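Corner grasps, second set of fingertips

27/06/2026

The Carroll arm now has its second set of printed fingertips. The first set had a rounded nose and pushed the hem of a cloth along the table before closing on it. The new ones end square, and I left the layer lines unsanded for friction.

Travel limits are set in the servo firmware at 3,000 counts. I log every attempt with the wrist camera view, gripper position and motor current. The current trace is the useful part: a rolled hem between the tips reads higher than a single layer of cloth.
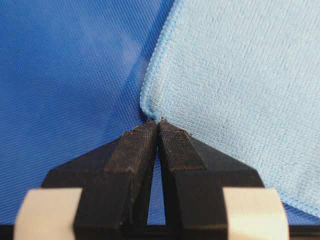 Approach angle matters more than I expected. With the wrist pitched 21 degrees the tips slide under the hem. At anything steeper they press down on it and the corner folds away.

Blue on blue is hard on the corner detector, so I dropped the color threshold and switched to an edge filter. Kulap Onsri wrote the first version at the Pusville workshop in January. I changed the kernel size and nothing else.

Next is the fold itself. The wrist cable needs rerouting before that.

53 shares
2 comments

Thitima Nuchit
What filament are the tips? Mine in PLA wore smooth.

Kulap Onsri
Try the smaller kernel again once the lamp is moved.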